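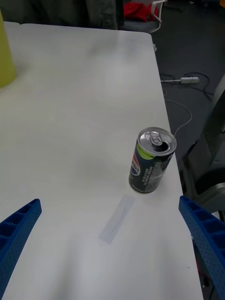

Open drink can on a white table

Plirkulau Pleated Cartridge, 11 inch

I've been making dust and liquid filter cartridges for a long time now, and the Plirkulau is the one I'd take home if I had a factory at home (I don't, my wife put her foot down). It's a pleated polyester cartridge for small and mid-size collectors, the kind you find behind a cabinet shop or next to a powder coating booth. We started selling it in April and I keep getting the same questions on the phone, so I'm putting the answers on this page!

First, the media. It's spunbond polyester, which means you can wash it. Hose it from the clean side out, low pressure, and let it dry all the way through before it goes back in. Please don't put it back damp. I've seen what happens when wet pleats meet fine flour dust and you end up with something close to papier-mâché. Each cartridge has 84 pleats, spaced wide enough that a pulse of air can knock the cake loose. We tried packing in more on an early version and the dust just bridged across the tips and sat there.

The end caps are galvanized steel, potted with urethane, and the gasket is closed-cell neoprene glued on one end. If you run oily mist, tell me before you order, I'll switch you to a nitrile gasket and we'll talk about whether a cartridge is even the right thing for you. Sometimes it's a bag. I sell bags too, so my feelings won't be hurt.

Will it fit your machine? If you have a Usman downdraft table or one of the older Binar cabinet collectors, yes, straight in. For the Skident units you need the adapter ring (sold separately, sorry, it really is a separate part and it comes from a different shop). For anything else, measure the outside diameter across the cap, the hole in the open end, and the full length without the gasket, and send me all of them. A phone picture with a tape measure across it is fine.

Bronisława Wróbel runs our pleating line and she's very particular about the glue, so if you ask for a special length she'll want to know your operating temperature. Standard potting is good for normal shop air. Hot exhaust off an oven is another story and we quote that one by hand.

Specs
Part number: PLK-622
Outside diameter: 11 in
Pleats: 84
Media: spunbond polyester, washable
End caps: galvanized steel, one open, one closed
Gasket: neoprene (nitrile on request)
Inner core: expanded steel

Ordering

Singles ship from stock. We can build runs of up to 2000 on one order, and past that I'd want to split the delivery so you're not storing a wall of boxes. Pallets go out strapped and wrapped, and every cartridge gets its own carton, so check the corners before you sign for them. A crushed carton usually means a bent cap, and a bent cap leaks.

For quotes, ask for Yetunde Olatunji at the front desk. She knows the price list better than I do and she'll also catch it if you've ordered the wrong gasket (people do, all the time!). For anything technical ask for me, and have your old cartridge nearby when you call so you can read me the label.

Prices and specs on this page last checked Jul 23, 2019.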